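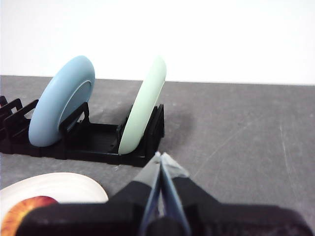 **Part Two: Living with One Cell**

# Chapter 4. Setting Up the Table and Looking After the Gripper

By now you have read a good deal about arms in general, and if you are anything like most of the people who come through the Finddale course, you are itching to get your hands on one. Good! This chapter stays with a single cell from beginning to end. We call it Traltley, after the bench where the first one was put together, and you will meet it in every exercise up to the midterm. Its jobs are homely ones: a plate goes into a slot of a dish rack, or comes out of it, or a piece of fruit is set down on a plate. You will be surprised (I was, the first time) at how much setting up it takes to do such small things well.

We begin with the table, and I would ask you to be patient about that, as students always want to begin with the arm. Put the rack down where the cell drawing in Appendix B shows it, with its long side running parallel to the wall, and press down gently at both ends. A rack that rocks will spoil your whole afternoon. Next, stand a plate in a slot and look at it from the wrist camera. A plate seen nearly edge-on makes a thin curved band, while its neighbor, turned a little more toward you, shows a broad face and a thick rim, and your taught positions have to work for both. Plates lean, too. The slot holds the bottom edge and leaves the top some freedom, so teach your approach to the plate as it leans, and never to a plate you have straightened up by hand to be helpful.

Then comes the gripper. Bring the fingers together slowly and watch the gap between them. It should narrow evenly, and if one finger arrives ahead of the other, stop and go through the centering steps in Section 4.3 before you do anything else. Wipe the inner faces of the fingers with a lint-free cloth, and write the cycle count in the cell log while you are there. At Traltley we inspect the finger pads every 200 cycles. The set we retired in June had reached 1,063, which was far too many, and the edges had gone round as pebbles. 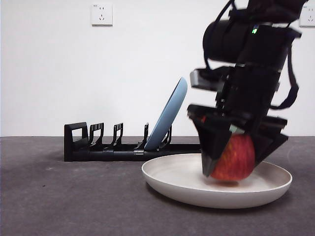
*Reading time for this chapter: 19 minutes, not counting the exercises*

An apple is a fine thing to practice with once the plates are behaving. It is round, it is no two days the same size, and it bruises, so it will tell on you if your grip force is set too high. Notice how low the fruit is carried over the plate. Beginners like to let go early, from a comfortable height, and then they spend the next ten minutes collecting apples from under the bench. Bring it down until the gap is very small, slow the arm, and only then open the fingers. The fingertips reach down nearly as far as the apple does, so it is the tips you must watch against the plate, and a finger touching down first will push the plate sideways or trip the force limit.

While the arm is at a low position like this one, take a moment over the cable as well. It hangs in a loop beside the arm, and that loop needs enough slack for the wrist to tilt and turn without pulling at the connector. Too much slack is nearly as bad, for a long loop will find the corner of the rack sooner or later. With the arm stopped and locked out, run your fingers along the whole length and feel for flat spots or stiff places. The Jotanby manual asks for this once a month. We do it every week, and have never been sorry.

You will find the log sheets in the Sisay folder, along with a worked record of 543 cycles that shows two pad inspections done on time. Read it through before you attempt Section 4.1, and keep it open beside you as you work. Section 4.1 takes up the rack position and asks you to measure it three times.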